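Lowther Reception House – Safety and Living Conditions Checklist, with Comments
Visit in June, 10 a.m. to 2 p.m.

Site: Lowther, short-stay housing for asylum seekers and resettled refugee families
Operator: Brarkimora Housing
Inspected by: Montserrat Tejada and Zixuan Kang
Site contact on the day: Alby Goodwin, shift lead
Ratings: OK / OK with comment / Action needed / Not checked

Entrance and sign-in

Front door opens from inside without a key: OK
Visitor log in use: OK with comment
Visitors are asked for a phone number and the name of the resident they are seeing. The log sits open on the counter, so anyone signing in can read the names above theirs. Some residents are here under protection arrangements and should not have their names on view. Use single slips, or keep the book behind the desk and have staff fill it in.

Staff ID worn and readable: OK
Emergency contacts posted: Action needed
The sheet by the desk lists a night manager who left the post. Shayne Nepia now covers nights. Replace the sheet here and in the second floor hallway.

Fire safety

Extinguishers in date and on their hooks: OK
Exit signs lit: OK with comment
The sign at the east stair flickers. Mr. Goodwin had already reported it and showed us the work order.

Exit routes clear: Action needed
A stroller and a stack of donated boxes were on the east stair landing. The boxes were moved while we were there. The stroller belongs to a family on that floor with nowhere else to leave it, and it will be back on the landing tomorrow unless a place is found. The space under the front stairs is not suitable. The old luggage room would be.

Evacuation instructions in languages residents read: OK with comment
Posted in English, Spanish, Dari and Ukrainian. There is nothing in Tigrinya, and the staff said several current residents speak it as a first language. A drawing of the route with arrows would also help people who do not read well in any language.

Last drill recorded: Action needed
No drill is recorded since the last visit. The log has a line for one, with no time and no head count. Hold a drill in the evening, when most people are home, and tell residents beforehand. Ms. Tejada raised this last time as well. An alarm with no warning can be very frightening for people who have come out of a war, and two parents mentioned it to us without being asked.

Sleeping rooms

Rooms seen: 11, 22
Windows open and close: OK in 11. Action needed in 22, where the catch is loose.
Doors lock from inside, staff can open in an emergency: OK
Smoke alarm tested: OK in both rooms
Heaters fixed and guarded: OK
Extension cords: OK with comment
Room 22 has one power strip plugged into another. Staff had given out the second one. Please ask for another outlet on that wall and take the spare strip away.

We asked before going into each room, and one family said no. We did not go in, and that room is marked Not checked. The notice about our visit was on the board in English only. Residents need to know who we are, that we have no part in their asylum cases, and that turning us away does no harm to them. Mr. Kang will send the one-page text we use at the Keno site, which has already been translated.

Kitchen and dining

Fridges at safe temperature: OK
Food labeled by room: OK with comment
Labels were missing on the lower shelves. There are markers now, on a string, which is better than last time.

Halal food kept apart on request: OK
Gas shutoff marked: OK
First aid kit stocked: Action needed
No burn dressings. The inside of the lid has a list, and nobody had signed it.

Activity and exercise rooms

Floors even and dry: OK
Equipment stable, no sharp edges: OK
Shared surfaces cleaned between users: OK with comment
Residents are expected to wipe down seats and pads after using them. Most do. The rule is on the wall in English, and cleaning supplies are kept in the office, which closes at 10 p.m. Put the cloths in the room itself. Keep the spray bottles in the wall cabinet, out of reach of young children.

Opening hours agreed with residents: OK with comment
Several women asked for set hours of their own. Paora Pomare, who runs activities, supports the request and has a draft timetable. We see no safety reason to hold it up.

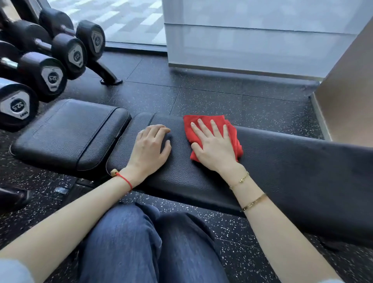 Children and families

Play area visible to an adult: OK
Outlet covers fitted: Action needed in the play area, by the bookshelf
Outside gate latch: OK
School enrollment information given at arrival: OK
Background checks on file for everyone working with children: OK with comment
All files were in place for staff. For visiting language teachers the office relies on a letter from their agency, Nirkotska Language Services. A letter is acceptable if it names each person. The current one does not.

Privacy, mail and complaints

Case papers locked away: OK
Mail handed over the day it arrives: Action needed
Mail is sorted at 11 a.m. and put in a tray at the desk. We found an unopened letter from the immigration court at the bottom of the tray. A missed hearing date can cost a person their case. Court mail should be handed over in person and signed for the same day. We consider this the most serious point in the report.

Complaint box emptied by someone outside the shift team: Action needed
Shift staff hold the key. Move it to the Brarkimora regional office.

Interpreter line works: OK
We called it. Connection in Dari took 2 minutes.

Neighborhood and outside areas

Lighting at the side path: OK
Cameras cover the entrance only: OK
Incidents toward residents logged: OK with comment
There are entries for shouting from passing cars and for one leaflet put through the door. The entries are short but clear. The leaflet was kept and passed to the police. Please also write down what residents were told afterward – two of those we spoke to had heard about it only from each other.

Follow-up

Before anything else: court mail, east stair landing, complaint box key.
Within 10 days: evening drill, emergency contact sheets, window catch in 22, burn dressings, outlet covers.
By the next visit: Tigrinya instructions, private sign-in, stroller storage, named letter from Nirkotska.

Mr. Goodwin read the comments before we left and asked for one change, to the wording on the stair landing, which we made. Written replies go to Ms. Tejada, with a copy to Mr. Kang.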